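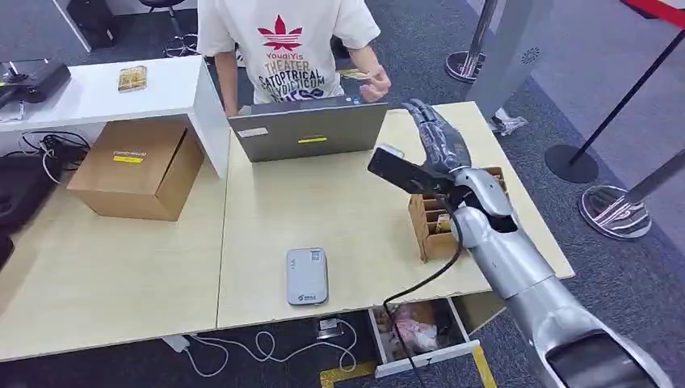
Work in this period was mostly taken up by a grip fault on the right hand at the Gitley site. On five occasions the fingers stayed closed after the release command, each time with the phone held sideways over the cardboard organiser. The cable that hangs in a loop from the wrist was our first suspect – flexing it by hand made no difference, but a connector further up the arm had worked loose.

**Status at Dec 14, 2018**

- 3,893 pick-and-place cycles logged, 63 with a late release
- Connector replaced and clamped; no stuck grips in the six days after
- Stop button tested at the start of each shift

No injuries. One phone screen was cracked when the hand was opened manually, and staff now cut power to the arm before touching the fingers.

Rerberg has agreed to supply a shorter cable with a locking plug. Ideck will repeat the release tests once it is fitted. The trial at Liyanage moves to April, with no change to the budget.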